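Last updated 18th November

# Moving a housekeeping team onto robot-assisted bathroom rounds

Skovlow runs serviced apartments, 61 of them in the main building. Since August the evening bathroom round has been shared between the housekeeping staff and two Rudo mobile units. These are the steps we used to change the work over. They should fit any site with a similar layout.

## Before you start

You will need:

- a floor plan with every interior doorway marked
- access to the simulator that comes with the Birnico planning software
- the current shift sheet
- one person from each shift who can be freed up for two afternoons

## 1. List the tasks as people do them now

Ask the staff to write down what they do in a bathroom, in order. Our written procedure had 42 steps and the staff's own list had 79. Most of the difference was small items such as picking a bottle up to wipe under it. Work from the longer list.

## 2. Split the list

Mark each task R (robot), P (person) or S (either). We gave the robot pickup from the floor and carrying things out to the cart. Scrubbing, checking for damage and anything involving a guest's belongings stayed with people.

## 3. Rehearse in simulation

Load a bathroom model that resembles your own and run the approach from the next room. Doorways take the most time to get right. Set the stopping point before the threshold first, then the turn, and leave the gripper open until the unit is inside.
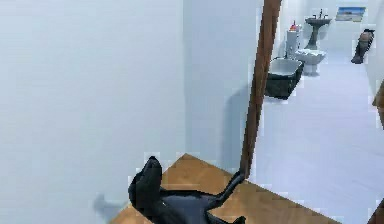
Have the housekeepers sit in on these runs. Ours changed the order of the fixtures twice and asked for a slower entry, and both changes went into the final route. Save each version under a new name so you can go back.

## 4. Rewrite the shift sheet

Add a column for who starts the unit, who clears a stop, and who signs off the room. Clearing stops is work, so give it time on the sheet. We left it out for the first two weeks and people were finishing late.

## 5. Settle the pay grade

Anyone who operates a unit should be graded for it. Do this before the first live round.

## 6. Go live on one floor

Keep the old round running on the other floors for a month. Log each stop with the room number and the cause. Our log reached 865 entries, many of them bath mats, and the mats are now lifted before the unit goes in.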